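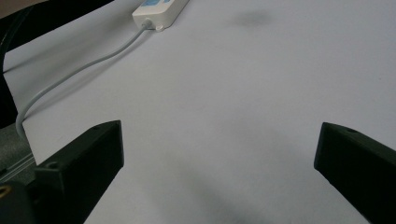 How much should knit fabric rest before you cut it?
I give mine 24 hours off the roll, laid flat and loose, and heavier jersey gets a second day.

I learned this sewing T-shirts for my shop in Sturasbridge, when a whole batch came out short in the body. So now I unroll it the night before – no pulling! – and stack it no more than 10 layers high.

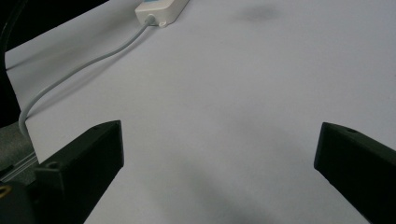
Next morning I smooth each layer with my palms, line up the selvages and pin the pattern along the grain. Man-lok Yu taught me to cut the ribbing last, 2 inches longer than I need, and trim it at the machine.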